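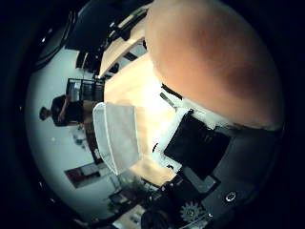
White basket-like container on the pale wooden tabletop, with the wire rack behind.

The woman who runs the packing room at Jandis has worked from the same table for 13 years. It is a wooden table, bought secondhand from a school in Drumbridge, and she has turned down two offers to replace it.

"The height is right for me," she said. "I tried a metal one in October and my back hurt by lunch."

Jandis sends out small household goods, mostly hooks, brushes and drawer dividers. A normal day is 60 orders. The busiest day so far was 622, and she remembers it mainly for the tape running out.

Each order starts in a basket. She used to use cardboard trays, but the corners went soft and small parts slid under the flaps. Now everything goes into baskets with open sides.

"I want to see if there's still a hook in there before I put it back," she said. "With the cardboard I had to tip it out every time."

Finished orders go on a rack until the van comes. She likes wire shelves for this — dust falls through and a label can be read from underneath. The rack came from Keskinen, a bakery that closed, and she scrubbed it for most of a weekend.

Asked what she would change, she said the lighting first, then the floor. The room gets strong light on the table and not much in the corners. She would also like a second person in the mornings.

She keeps the table clear at the end of the day. Baskets are stacked, tape goes in the drawer, and the list for the next morning is left under the stapler.

"If I come in and there's stuff on it, I lose half an hour," she said. "So I stay the ten minutes."

Related
Ireck moves its stockroom upstairs
1000 boxes and one doorway
How we label our shelves
Secondhand shop fittings: what to check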